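Effect of Pump Price Changes on Delivery Fleet Operating Cost: A Case Study of Candthorpe

Akua Agbeko
Energy Economics Project, Final Report
Submitted May 24, 2022

1. Background

Fuel is the second largest cost item for short-haul delivery operators in Candthorpe, after wages. Most of the operators run light diesel vans and buy fuel at the pump at retail price. Only the larger ones have a supply contract. When the retail diesel price moves, the small operators feel it in the same week.

The aim of this project was to measure how much of a diesel price increase is passed on to customers, and how long the pass-through takes. Earlier coursework on this topic used national averages. National figures hide the differences between routes, so this report uses trip-level records from one operator, Clisulon, which carries parcels and small freight between Candthorpe and the depot at Mullumura.

2. Data

Clisulon supplied fuel receipts and trip sheets for a fleet of 20 vans. After duplicate entries and trips with no odometer reading were removed, 1,939 trips remained. Each record contains the date, the route code, the distance, the load class and the price charged to the customer.

Fuel prices were taken from the receipts themselves and not from posted station prices. The two differ because drivers on the Mullumura route tend to fill up at the depot end, where diesel is usually cheaper. Receipts were matched to trips by van number and date. Where a van filled up twice in one day, a volume-weighted mean was used.

Customer prices come from two sources. Contract customers pay a base rate plus a fuel surcharge that is reset monthly. Spot customers pay a single quoted price. The two groups were kept apart throughout.

3. Method

Prices were converted to an index with November set to 100. The month was chosen as the base because Clisulon changed its rate card at the start of it, so all contract customers were on the same terms.

Pass-through was estimated by regressing the weekly change in customer price on current and lagged changes in the fuel index. Four lags were tested. Load class and route code were entered as fixed effects. Standard errors were clustered by van. The calculations were run in a spreadsheet first and then repeated in a script, and the coefficients agreed to three decimal places.
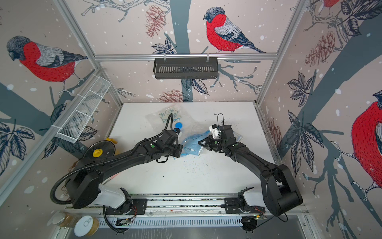 Figure 1. Two robot arms at a white work surface in an enclosure.

4. Results

The fuel index rose from 100 to 129 over the study period. Most of the increase fell in the second half, with one short reversal that lasted less than three weeks.

For contract customers, 81 percent of the added fuel cost was recovered through the surcharge by the end of the period. Almost none of this recovery took place in the first two weeks after a price change, as expected from a surcharge that is reset monthly. The third and fourth lags carry most of the effect.

For spot customers the pattern is less clear. Quoted prices moved quickly on the long Mullumura route and hardly at all on routes inside Candthorpe. The coefficient on the current week is positive for the long route, but its confidence interval is wide. Load class made little difference in either group.

During the short reversal in fuel prices, the contract surcharge was not lowered until the next reset, by which time the pump price was rising again. Spot prices were not lowered. The reversal is too short to test for asymmetry in a formal way.

5. Discussion

The delay in the surcharge is the main source of loss for the operator. A weekly reset would shorten it, but the billing system, Ayaaba, stores only one surcharge value per calendar month, and a change would require new contract wording as well.

The weak response on city routes is probably due to competition from bicycle and scooter couriers, whose fuel costs are low or zero. The trip sheets do not record lost quotes, so this could not be checked.

6. Limitations

The study covers one operator and a period in which fuel prices mostly rose. Idling time is not recorded, so fuel use on city routes is likely understated. Vehicle age was left out of the model because the registration list was incomplete for the older vans.

7. Further work

A second operator with a fixed-price supply contract would give a useful comparison. Quote records, including rejected quotes, should be requested at the start of any follow-up project, as they are deleted from the dispatch computer at the end of each quarter.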